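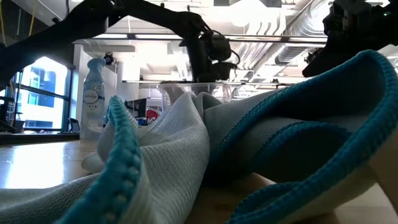 3.2 How the club records were put together

Paten Athletic has played on three grounds under two names, and its paper trail is a joy to work with once you learn its habits. The earliest minute book opens in the middle of an argument over goalposts, with no list of members and no mention of who founded the club. We therefore began with match reports in the local press and worked backward, an approach Bajpai and Gautam used to great effect in their study of village cricket.

Pallavi Gautam kindly shared her index of player names, and Lalit Bajpai checked it against ours line by line. After removing repeats we had 2,214 separate player entries. Many are a surname and nothing more, yet even these can be wonderfully telling! The same four surnames run through the reserve side for decades, and several turn up again in the supper lists and the raffle accounts.

Figure 2. Sources used for each period of the club's history: press reports only (before the first minute book), minutes and press together (the Rathore Lane years), and minutes, programs and interviews (after the move to Prindetti Park).

The move to Prindetti Park is the best recorded event in the whole set. The minutes put the crowd at the opening match at 4,000, while the newspaper gives no number and spends most of its column on the brass band. We have kept the club's figure in our tables but marked it as a claim, following the advice of Mishra and Van Dijk on crowd sizes in amateur soccer.

Interviews filled some of the gaps. Satish Lodhi, who kept goal for the reserves, remembered the changing hut at Rathore Lane in splendid detail, right down to which bench belonged to the visitors. His dates were often a season out when set beside the fixture cards, so we used the cards for dates and his account for everything the cards leave out.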